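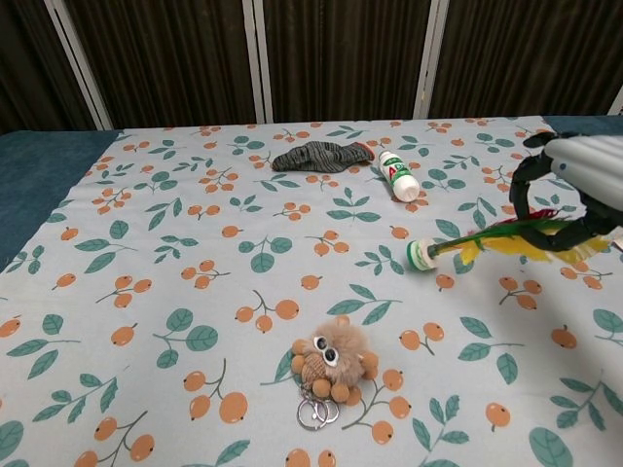
A visit to the Stendau workshop

I went to the shared workshop on Stendau on Thursday, January 21, 2021, to see the arm that Domnica Ardeleanu and Tarek Ashour have been building there since last May. It took me most of an afternoon. These are my notes, tidied up a little, for the people in our group who asked how far along they are and whether a build like this is possible without a machine shop.

Getting there first. The bus stops at the bottom of the hill and the workshop is the second door past the tire place. There is no sign. Ring the upper bell. Only 5 people are allowed in at a time at the moment, masks on, windows open, so bring a sweater. You need to write ahead and get a slot.

The workshop is two rooms. The front one has the drill press, a small lathe that was out of order, and the printers. The back one is where the arm is set up. Members pay by the month and get a shelf each. Domnica and Tarek have talked their way into three shelves, and they were all full.

The arm

They started with a used arm they bought from a firm called Imarent, which rents out equipment and sells it off when it gets old. It came with a controller and no gripper. Tarek said the controller gave them two months of trouble. The fan was dead, one of the connectors had been cut off and taped over, and the manual was for a later version. He ended up tracing the wires by hand and drawing his own diagram. The diagram is pinned up inside the cabinet door and I was allowed to copy it. Ask me if you want it.

The gripper is their own work. The fingers are black and curved, and that shape is what most of the afternoon's talk was about. The earlier fingers were straight, and according to Domnica they were fine for boxes and poor for nearly everything else. She printed the curved ones in several versions before she was happy. The current pair is number 108 in her file names, but she numbers every change, including ones she never printed, so don't read too much into that.

What they pick up

They test on small household things. On the table there was a gray sock with a reddish-orange toe, a white glue bottle with a red cap, a fluffy keychain toy with googly eyes, and a shuttlecock of the kind you kick, with yellow, green and dark red feathers. Each one is a different sort of problem. The bottle rolls. The sock has no fixed shape, so there is no single correct place to grab it. The keychain has fur and pom-poms that the fingers push around, plus metal rings that can catch.

The shuttlecock was the one they were working on. You can take it by the base, which is hard and easy to close on, or by the feathers, which bend. Tarek wants to do it by the feathers with low force, and he had the fingers hanging over the plume when he stopped to explain this to me. Domnica would take the base every time and thinks the feather work is a waste of evenings. They have agreed to log both and compare.

They also keep a patterned cloth on the table, with orange berries and teal leaves, and test on it on purpose. On a plain surface their camera software found objects with no trouble. Berries and leaves gave it a lot of false finds in the first week. Tarek changed how it separates things from the background and says it is much better now. The cloth also wrinkles a bit, and that puts small errors in the height reading. They allow a few millimeters for it.

How they run a test

A run is 100 tries with one object. Between tries one of them moves the object to a new spot and turns it. Results go in a paper notebook first and then in a spreadsheet, and the notebook wins if the two disagree. For the bottle they have done three full runs plus part of a fourth, 322 tries in all. I asked for the success rate and Domnica would not give me one until the fourth run is finished. Fair enough.

The emergency stop is a big button on a cable, and whoever is watching holds it. They are strict about this. When Tarek went to answer the door, Domnica switched the arm off and waited.

Costs and parts

I did not get a full list. The arm was the largest item by far. The motor in the gripper came from a shop called Fekete, where they also buy screws and bearings, and delivery was slow over the holidays. The folding screen behind the table, dark brown panels with gray posts, was already in the building. Printing is cheap apart from the failed prints. Tarek guessed that they have spent almost as much on cables and connectors as on the motor and plastic together, and he advises buying cables longer than you think you need.

Things I asked about for other people

Emanuel wanted to know if the gripper would fit a smaller arm. It would need a new mounting plate. Domnica will send the drawing, but the weight may be too much for his.

Sânziana asked about noise. The arm itself is quiet. The controller fan is louder, and they replaced it with a bigger one that runs slower. I could talk normally standing next to it.

Darius asked whether they plan to publish the software. Yes, under the name Pradari, when Tarek has cleaned up the parts that only work on his laptop. He gave no date.

They are willing to have more visitors, two at a time, in the afternoon. Write to Domnica and not to the workshop address, which is checked once a week. I am going back when the fourth bottle run is done and will bring the mounting plate questions with me, so send me yours before then.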